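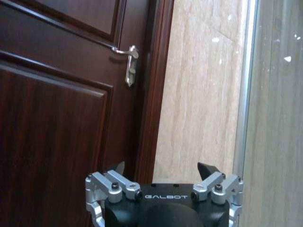 Retainer used up, no itemised bill. Normal?

Print this thread | E-mail to a friend
Reading time: 3 min

**mallee_root**
Went to a solicitor in Bekbridge over a boundary fence. Paid $1580 into trust up front. One meeting, one letter to next door (two paragraphs, one of which was my address), and on Thursday I get an email saying the trust money is exhausted and could I kindly top it up. The invoice says "professional services" and a total. I've had more detail from a parking meter.

Is this how it goes? First time I've needed a lawyer for anything but the house.

**dragica_b**
Ask for an itemised bill. In writing, today. You're entitled to one and they know it, so it usually turns up pretty fast once you use the word "itemised". Don't top anything up until you've read it.

**Clakano**
Did you sign a costs agreement? It'll be the thing stapled behind the thing you read. Hourly rate, what counts as a unit, who gets billed at what. Have a look before you go in swinging.

**mallee_root**
Found it. Six-minute units. So a phone call in which the receptionist told me he was at lunch may well be in there somewhere.

**Clakano**
Reception shouldn't be billed. Him ringing you back to say he'd been at lunch, quite possibly.

**oldclerk**
I'll be the unpopular one. I worked in a suburban practice for 24 years and $1580 for a first conference, a title search, reading whatever pile of paper you brought in and a letter isn't outrageous. The letter is short because somebody spent time making it short. You should still get your itemised bill. I just wouldn't assume you've been robbed.

**dragica_b**
With respect oldclerk, if the work was done it takes no effort to list it. When my mum's estate was being sorted we got charged for two people attending the same meeting, and one of them was there to learn. Lovely girl. She took notes and ate a biscuit. We queried it and it came off.

**oldclerk**
Fair enough. That one I'd have queried too.

**Drimel**
Can't you just write to the neighbour yourself? My brother-in-law did and it cost him a stamp.

**Clakano**
How did that go?

**Drimel**
They're in court.

**ihsuan.tse**
Solicitor here, different state, so general comments only and not advice. Check three things in the agreement: whether there was an estimate, whether they had to tell you when costs were going past it, and what it says about disputing a bill. There are time limits on disputes so don't sit on it until June. Try the firm first. If that goes nowhere, your state regulator has a complaints process that costs you nothing but patience.

I-hsuan Tse

**mallee_root**
Thanks all. Emailed them at lunchtime and used the word.

**mallee_root**
Update. Itemised bill arrived, 3 pages. Title search, fine. Conference, fine. "Perusing correspondence from client", $300, which would be my emails. I did send a lot of emails. One was a photo of the neighbour's dog looking smug on my side of the line.

**oldclerk**
Evidence. He'd have had to peruse that.

**dragica_b**
Query the $300 anyway. And stop emailing them, put it all in one letter like Atanasov said in the conveyancing thread.

**mallee_root**
Queried. They've offered to knock off half. I'm inclined to take it, the fence is still in the wrong spot and I'd like somebody to be cross with who isn't my own solicitor.

**Drimel**
I can give you my brother-in-law's number.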